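3.2 Play sessions and materials

The toy library in Mirness lends construction sets to families for up to five weeks. We asked how the number of different pieces in a set changes the way children share them.

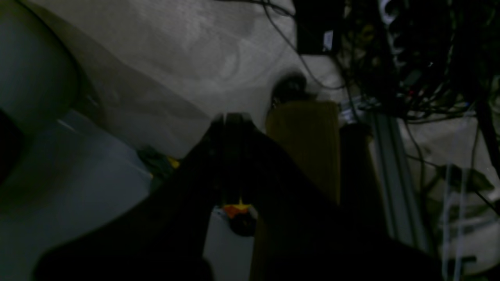
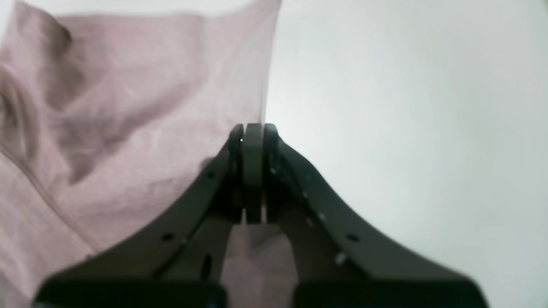
Figure 2. Upright yellow block (first picture) and pinkish fabric in soft folds (second picture).

In total 315 children took part, in pairs, and each pair played for 60 minutes. The sessions were led by Salamatu Ankrah and Joris Segers, who did not know our expectations. Half of the pairs received the small set and the other half received the large set, both made by Jimska. One child had no partner and played with an older sister; this session is not in the analysis.

We coded 1,101 exchanges, where an exchange means that one child gives a piece and the other child accepts it. Pairs with the small set made more exchanges, but these were shorter and were often followed by a dispute. With the large set, children played longer alone before they began to build together. A similar pattern was seen in our earlier work in Busteston (Bright and Moynihan, January 2022).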